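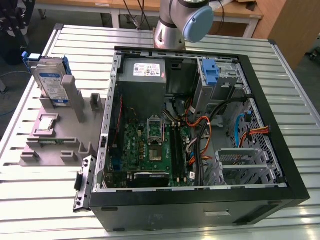
Who takes command of a shared ship when the member who registered it stops posting?

I am writing on behalf of the players aboard the Imetti, a patrol frigate registered in the Kamath sector of the Tanavden campaign. The ship was entered in the registry by one member, who has played her captain from the start. The captain's last post was in February. The rest of us have continued with shipboard threads, but we are unable to move the vessel to another system, enter combat, or request repairs, as each of these needs a post from the commanding officer. We would like to know whether one of the existing officers may be promoted, and whether the ship's history and equipment carry over or must be submitted again.

Asked by: imetti_helm

Mircea Marinescu
Registry staff, Flidley Help

Command passes to the senior active officer named on the ship's registry sheet, once registry staff have approved a transfer request. The ship keeps its name, class, history, equipment, and any damage recorded in play. A new submission is not needed unless the players wish to change the design.

A captain is treated as absent after 12 weeks without a post in any Tanavden thread. Posts made in the general discussion boards do not count toward this period, and neither do private messages. If the captain has filed a leave notice, the period starts on the day the leave ends. Please check the leave board before sending a request. A good many requests are returned at this first step.

To request a transfer, open a new topic in the Registry board and give the following:

Name of the vessel and the sector in which it is registered
Name of the present commanding character
Name of the character proposed to take command
A link to the captain's most recent post
A statement from each active member of the crew, in that member's own words, agreeing to the change

The member proposed for command must have taken part in the ship's threads for at least nine weeks. Staff may set this aside for a small vessel with a single remaining player. They will not set it aside for a capital ship.

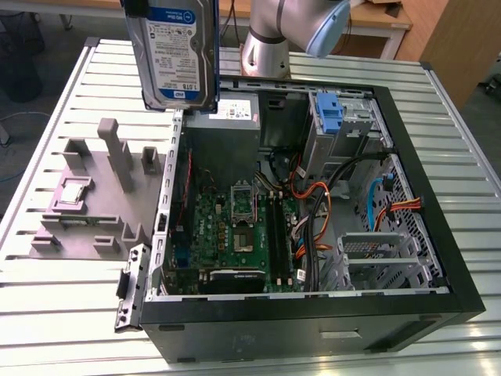 Once the topic is open, staff send a notice to the absent member and wait for a reply. If the member replies and wishes to keep the ship, the request is closed and play should resume under the original captain. If the member replies and gives consent, the transfer is entered the same day. Where no reply comes, the request goes forward on the strength of the crew statements.

The absent member continues to own the character. You may not kill, disgrace, or permanently injure the captain in order to explain the change. Acceptable explanations include reassignment to a desk post, a medical furlough, or detached duty in a sector that is not in active play. Keep the explanation short and leave the character somewhere from which a return is possible. The captain's personal belongings, including any personal shuttle or fighter listed on the character sheet, leave with the captain. Craft listed on the ship's own sheet remain aboard.

Returning members sometimes ask to have the ship back. There is no automatic right to this. The matter is between the two players, and staff will enter whatever they agree. If they cannot agree, the current captain stays in command and the returning member may register a new vessel of the same class or smaller without the usual waiting period.

quiet_reactor

Just have your first officer take the bridge and keep playing. We did it on our freighter and no one said a thing. The registry is mostly for warships anyway.

Mircea Marinescu
Registry staff, Flidley Help

The reply above is correct only for unarmed vessels. Freighters, liners, and survey ships may change hands by agreement among their crew, with a note added to the sheet afterward. The Imetti carries turrets and a fighter bay and therefore falls under the full procedure. Combat posts made under an unapproved captain may be struck from the thread, along with any losses they caused to other players, and this is a good deal of trouble for everyone concerned.

old_kamath_hand

I served as captain by transfer on two ships in Kamath and can add some points that the staff answer leaves out.

The registry sheet is the document that matters. If your officers were never listed in order of rank, staff will ask the crew to settle the order first, and that discussion can last longer than the request itself. Have it done before you open the topic. On our second ship the chief engineer and the flight commander both held the same rank, and the sheet gave no date of commission for either. We agreed on the engineer. The flight commander's player was gracious about it and received the next vacant command.
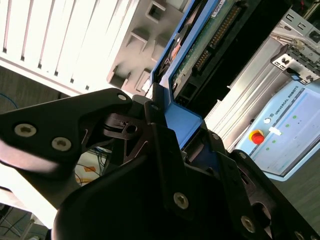

Page last changed: 1/11/18

The crew figure is also checked. Our ship was entered with 158 hands when she was new, and she had lost a number of them in the fighting off the second moon. The old captain had not revised the sheet. Staff would not enter the new name until the losses had been taken off, and we had to read back through the combat threads to find them. Fighter losses are treated in the same way. I would suggest that one player be given the task of keeping a damage log from now on, whoever is in command.

If you intend to revise the ship's history as part of the change, note the limit of 2,000 words. The limit covers the whole entry, old and new together. Ours was almost at the limit already, so we cut down an account of the shipyard trials and a long passage on the naming ceremony. The original author should be credited at the foot of the entry even when little of the first text remains.

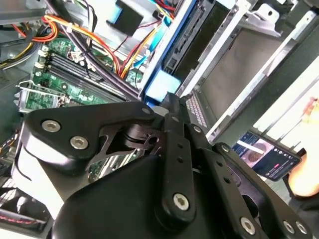
As to refits, please leave them for later. A transfer request that also asks for a new shield array or a heavier ion battery is treated as a new design and joins the design queue, and the ship stays in port while it waits. Submit the transfer alone, resume play, and send the refit as a separate topic after your new captain has a few posts on record.

Standing orders lapse when command changes. If your old captain had placed the ship under a squadron commander, the new captain must post an acknowledgment in the squadron thread before joining any fleet action. The same applies to docking agreements with player-run stations.

imetti_helm

Thank you to all who replied. The leave board shows no notice for our captain. Our sheet lists the officers by rank, and the first officer's player is willing to serve. The fighter complement is out of date and will be corrected before we open the topic. We would ask staff to confirm whether a crew member who is on leave must also provide a statement.

Mircea Marinescu
Registry staff, Flidley Help

Members on leave are not counted as active, and no statement is required from them. Please list their characters in the request with the words "on leave" beside each name.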